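The Long Wait for a Hazelnut

On a slope above the town of Odgate, where the county road gives up its pavement and turns to gravel, Viorica Milošević grows hazelnuts in ground that used to be planted to corn. The rows run across the hill. In winter the bushes look like not much, a lot of gray sticks with catkins hanging off them, and people driving by have stopped to ask her when she plans to clear the brush.

She planted the first 3 acres the spring after her uncle left her the farm. She got no crop from them for years. A hazelnut bush spends its early life making roots, and a grower spends that time mowing, pulling grass out of the tree tubes and fixing fence. Milošević drove a school bus in the mornings and afternoons to cover the loan.

"The bank wanted to know what my income would be in year two," she says. "I said zero. They asked about year three and I said zero again. It was a short meeting."

She found a different bank. Today she has 30 acres of bushes, a used blueberry harvester that she runs in September, and a buyer for everything that comes off it.

The nuts are a cross. The European hazelnut, grown for centuries around the Mediterranean and the Black Sea, makes a large nut with a thin shell, but it is badly hurt by eastern filbert blight, a fungus native to North America. The American hazelnut grows wild from Maine to the Great Plains and puts up with the blight and with hard cold. Its nuts are small and its shells are thick. Plant breeders have been putting the two together for generations, hoping to end up with something that lives through a northern winter and is still worth cracking.

Results have been uneven. Seedlings from the same parents can differ in almost everything a grower cares about. One bush will drop its nuts in August and the next will hold them until frost. One makes a heavy crop every year, while another takes every second year off. In Milošević's oldest rows you can pick out the good ones by the flagging tape she has tied to them, orange for yield and blue for shell. Very few have both.

Her newer plantings are clones, made by bending down the shoots of a chosen bush and heaping sawdust around them until they root. It is slow work. A good mother plant might give a few dozen rooted shoots in a year, and for a long time there were more growers on the waiting list than plants to send them. Tissue culture should be faster, but hazels have a reputation for being stubborn in the jar.

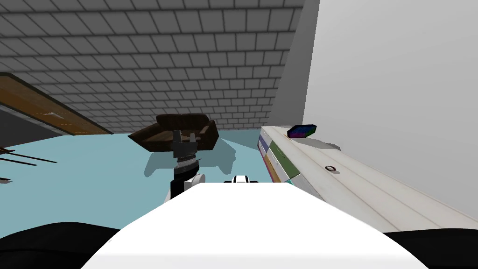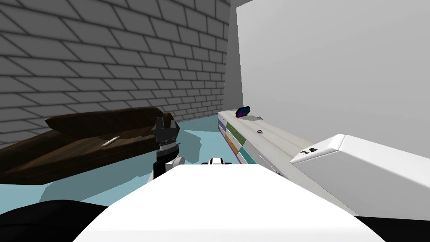
Morfudd Lougher
Contributing writer, food and farming

The buyer is Ghizlane Metwally, who runs a small mill called Amrani in a former feed store on the east side of Odgate. She started with walnuts and black sesame, pressing oil for a handful of restaurants, and took on hazelnuts because a chef asked whether anyone nearby was growing them. There were 9 growers then, most of them with less than an acre. Metwally called every one.

What she got that first October was mixed. Some nuts came in still in their husks. Some had been dried on window screens in a garage, and others hadn't been dried at all and had begun to mold. She sent a lot of it back, with a page of typed instructions, and a few of the growers did not speak to her for a while.

Drying matters more than people expect. A hazelnut comes off the bush with a good deal of water in it, and if the water stays, the oil inside starts to go rancid. The mill now has two forced-air bins where the nuts sit on perforated floors until they rattle. After that they go through a sizer, then a cracker, then an aspirator that blows the bits of shell away from the kernels. Most small crackers are built for the big round European nut. Metwally's had to be reset for one that is smaller and comes in several shapes, and she still runs the odd sizes twice.

The whole kernels are sold to bakers. The broken ones are pressed. The oil is a pale gold and tastes strongly of nuts, more so than the refined kind, and it should not be put in a hot pan. Metwally uses it on boiled potatoes with salt. The cake left behind in the press is ground into a flour that has most of the protein and a little of the fat, and this has turned into the part of the business she talks about most.

"Everybody asks for the oil," she says. "The flour pays the electric bill."

A good share of that flour goes to Magdy Shawky, a baker at Briltness, which has a shop downtown and a stall at the winter market. He puts it in a brown butter cake and in a plain shortbread. He tried it in bread and gave up on that. With no gluten in it, the flour made the loaves sit low, and the crust colored before the middle was done. At 15 percent of the flour in a cookie dough it behaves well. Higher than that, he adds an egg.

Price is the sticking point. Kernels from Turkey, which grows most of the world's hazelnuts, reach an American wholesaler at a figure that no one in Odgate can meet. Shawky pays Amrani more and charges more for the cake. Some customers ask why, and he tells them. Others buy the almond one.

Growers make their case on other grounds. A hazel bush is perennial, so the soil under it isn't turned each spring, and grass or clover can be kept between the rows all year. On Milošević's hill, which used to lose a visible strip of topsoil to the ditch after every big storm, the sod has held. The bushes can be cut to the ground when they get old and will come back from the root. With decent care a planting may bear for 50 years.

That is also a reason to be careful, says Doğukan Akbulut, who advises tree-crop growers through a cooperative called Tosska. He has seen people put their whole acreage into one batch of seedlings and regret it before they ever picked a nut.

"If you plant the wrong soybeans, you've lost a summer," he says. "With these, you could be looking at the mistake until you retire."

He tells new growers to start with an acre or less, to plant at least three clones that shed pollen at different times, and to walk the rows in late winter when the flowers are open. Hazels are pollinated by wind, and the female flower is a tuft of red threads so small that many owners have never noticed one. A bush can't pollinate itself. If its neighbors are finished shedding before its own flowers are ready, it will stay green and healthy and make nothing.

Then there are the animals. Squirrels and blue jays take nuts before they are ripe. Mice chew the bark under snow. Deer will browse a young planting down to the tubes. Milošević put up an eight-foot fence around the first field after losing most of a row in one week, and it cost her more than the plants did. She leaves the field edges mowed short so hawks can see what is moving, and has set perch poles along the top of the hill. The jays she has given up on.

Weevils worry Akbulut more. The adult lays an egg in the soft green nut, the grub eats the kernel, and there is nothing to see from the outside until a small round hole appears. They are a minor nuisance in a small planting, but as acreage grows they may find it easier to get from farm to farm. Several growers now run chickens under the bushes after harvest to clean up the drops. It seems to help, though no one in the cooperative has measured how much.

On 21st February the Tosska growers met in the back of the mill to go over the season and place plant orders. There was coffee and a pan of Shawky's shortbread. Most of the talk was about the harvester, which is Milošević's and which the others rent by the day. Everyone wants it in the same two weeks. One grower offered to plant later-ripening clones in return for a lower rate, and after some arguing over fuel, she agreed.

She was home before dark. The catkins on the west side had started to loosen, and when she knocked a branch with her glove a little yellow dust came off it and blew toward the road.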